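Benedikt Tanner
Feb 24, 2025
Last updated: 2 hours ago

Search posts
Search

A thread on our sorting result for cable harnesses and small boards. Merike Tamošiūnaitė and I have worked on it since October, and I promised several people to write it down in short pieces. (1/15)

The task is easy to say. Parts lie in the middle, bins stand at the sides, and two arms must bring every part to the bin for its kind. Boards go with boards, harnesses with harnesses of the same type. (2/15)

The boards were never the difficult part. A board is rigid, it has an edge, and if you grip it one centimetre wrong it still comes with you. A harness changes its shape as soon as you touch it. (3/15)

Our policy, we call it Flisa, is trained from demonstrations only. We have 1,466 of them, all done by teleoperation by four people at Grenesard. I did 236 myself and my shoulders remember each one. (4/15)

What we wanted to know: does it help to give the policy the wrist view, or is the fixed view of the table enough? In the literature you find both opinions, often with different hardware, so it is hard to compare. (5/15)

We trained the same network two times, with the same data and the same number of steps. Once with all views, once with the wrist views removed. Then we ran 60 trials with each, with the start layouts written down before, so that I could not choose the nice ones. (6/15)
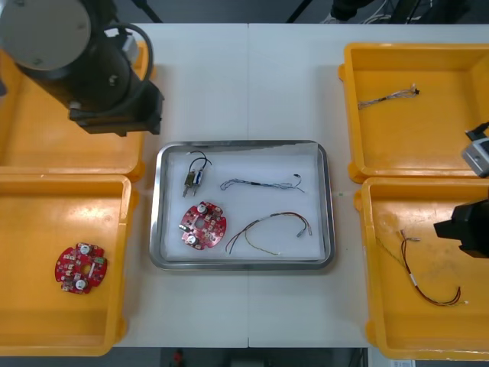

Same bench, two views.

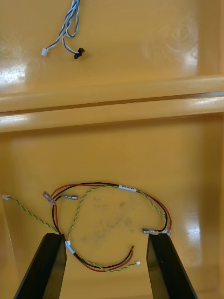 For boards there was almost no difference. Both versions put the board where it belongs, and both failed in the same two layouts, where the board was lying against the rim. (7/15)

For harnesses the difference was big. Without the wrist views, the policy often closed the fingers over nothing, or took one single strand and pulled the whole thing open. Of all the trials, 9 more were lost in this way than with the full set of views. (8/15)

I expected that the missing view would hurt in the last centimetres before the grasp. This was so. But I did not expect that it also hurts the release. The policy opened too early and the terminals hung over the side of the bin. Merike saw this first, when she went through the recordings at slow speed. (9/15)

One negative result. We tried to add a second loss which predicts where the ends of the wire are. It made the training slower by a third and the success rate did not move. Maybe our labels were too rough. I would be glad to hear from anybody who got it to work. (10/15)

A remark about the lighting, for people who want to repeat this. Glossy plastic gives strong reflections in a close view, and they move when the arm moves. We did not remove them. We kept them in the training data and did not see that they cause failures, but we did not test this separately, so please do not cite me on it. (11/15)

The comparison with the Kalniņš baseline is not in the preprint. We could run it only with one arm, and I think a table with one arm against two arms would be unfair to them. It will come when we have the second controller working. (12/15)

Several of you asked about Flimura. It is only the tool we use for replaying episodes and marking where a grasp begins and ends. It is not a model. The name was chosen in a hurry and now it is too late to change. (13/15)

Limits, so that I say them before the reviewers do. One site, one pair of arms, a small number of harness types, and always the same kind of bin. I don't know what happens with a bundle which is tied tightly, and I would not make a guess from our numbers. (14/15)

Next we want to record new demonstrations only for the release, and look if a short extra training is enough to repair it. If you have harness data with two arms and you may share it, please write to Merike or to me. The list of start layouts is in the appendix, page four. (15/15)

Small correction to post 8: I mean 9 more over the 60 trials of each version, harness failures only. Thank you to the two people who asked.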